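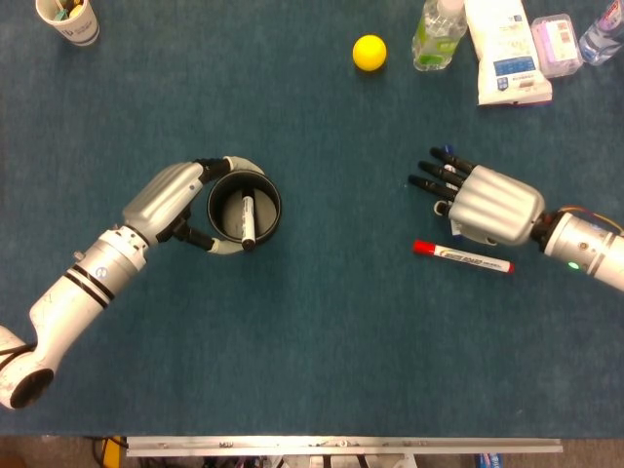
Pen cup in the left hand, red marker waiting under the right. Next year's budget, more or less.

1/ I have spent most of February writing the equipment plan for our two-arm bench, and I am going to put the results here while I still remember which parts hurt. If you're about to buy arms and hands for a small lab, this is the thread I wanted in the fall.

2/ Start with the quote. Everyone starts with the quote. Ours came from Narnik, it was a single page, and it had the arms on it, the hands on it, and the words "and accessories" at the bottom like a man clearing his throat.

3/ My spreadsheet now has 82 lines. The arms are one of them. Most of the others are what "and accessories" meant.

4/ Hands first. Price the hands as things that wear out. I know they look like capital equipment, and I know the finance form has a very nice box for capital equipment. Put the fingers, the thumb tips and anything else that rubs against the world in the box for supplies.

5/ We asked Narnik for a price on a single replacement finger. They sent a price for a hand. We asked again. They sent the same price for a hand with a friendlier greeting.

6/ Sasach will sell you one finger. Sasach will also take about 260 working hours from purchase order to box on your doorstep, and they quote it in working hours, which I assume is so you don't convert it to weeks before signing.

7/ So the plan has a line for spare fingers bought on day one, with the robot, while everyone is still in a good mood and the approvals are flowing. Do this. You will never again be so popular with purchasing.

8/ Cables. Look at the forearm on the right in that first photo, the orange and yellow wires running along the top of it. Every arm needs a way to get power and signals past a joint that moves, and every one of those runs is a part number. We had budgeted for "cables" as one line, with a round number next to it. I'm leaving the round number out of this thread for my own dignity.

9/ Table. A table is a table until you need one that stays put with an arm on each side. Ours has a metal rail along the front edge and a carpeted top. The carpet was the cheapest item in the whole plan and the only one that came in under.

10/ The white housings will get scuffed. If your department likes to give tours, budget for touch-up paint or budget for lower expectations. We went with the second, as it has no lead time.

11/ Then there's the service contract. Vaněk offered us two tiers. The lower tier gets you phone support. The upper tier gets you phone support from someone who has seen the robot. I am paraphrasing, but not by a lot.

12/ We took the upper tier and cut the travel line to pay for it. Feelings were expressed.

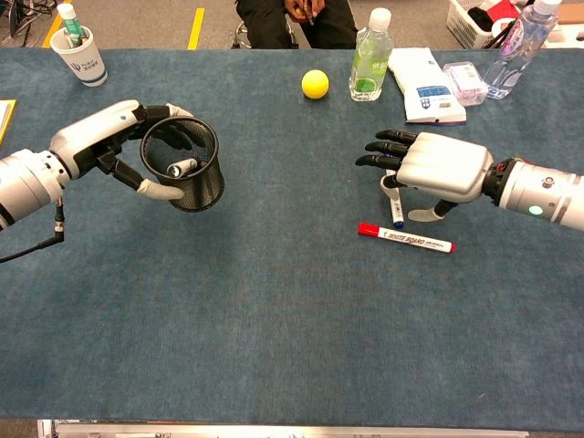

13/ People are the line everyone leaves off. The sheet I inherited had nothing for hours, as if the bench ran on goodwill and extension cords. Look past the table there, at the person in black on the stool. Somebody is in that spot for a good part of the day and they are on payroll, so now there's a row for it, and it's bigger than the row for the hands. The stool has a row too. It's a small row.

14/ Related: whatever number of hours per week you write down for the bench being in use, the reviewers will ask why it isn't higher. The true reply is that a day includes setting up, putting things back, and looking for whichever adapter has walked off. I wrote "operational overhead" and they were delighted.

15/ Props. Markers, a mesh pencil cup, a yellow ball, paper cups, a pack of this and a bottle of that. You'd think this would come out of someone's desk drawer, and for the first month it does. Then you need the same marker again, the exact same one, and the drawer has moved on.

16/ I put in $200 for household items. It was the only line on the sheet that got a written comment. The comment was "please justify markers." A line for motor controllers that could buy a decent used car went by without a murmur.

17/ My justification for markers ran to a full paragraph. It's the best prose in the document. It covers caps in several colors.

18/ Shipping and import. Prurnton handled the freight for us and they were fine, really, pleasant on the phone, very organized. They also bill separately for the crate, for opening the crate, and for taking the crate away. If you have a loading dock and a pry bar, say so early.

19/ Floor space. Draw the bench on your floor plan, then draw the stool, the cable pile, the basket of stuff that lives behind the table, and a path for a human to walk through. Mark it with tape on the real floor before you sign anything. Ours looked roomy on paper. Paper is very forgiving about elbows.

20/ Mistakes I'd undo, in the order they cost money:

- bought one spare power supply for a setup with two arms
- let the warranty clock start at delivery, when the room wasn't ready
- agreed to "training included" without asking where (theirs, it was at theirs)
- filed the hands under capital, see post 4, and then had to un-file them

21/ Things I'd do again: spare fingers up front, the better Vaněk tier, the cheap carpet, and asking each vendor for a price list of parts before asking for a price on the robot. The ones who can't send a parts list will tell you quite a lot by how they don't send it.

22/ Someone always asks whether to buy a second bench now for the discount. Narnik did offer. I said we'd talk after the first one had been through a full budget year, and the sales rep said the discount might not be there by then. I've been told that about mattresses.

23/ Contingency: put it in, and call it something else. Ours is "integration." It got approved on the first pass, and by the end of the month I'd already promised half of it to connectors.

24/ The sheet goes in for the final round this afternoon. If you want the blank version with the row headings and none of my numbers, reply and I'll send it. The markers paragraph is included.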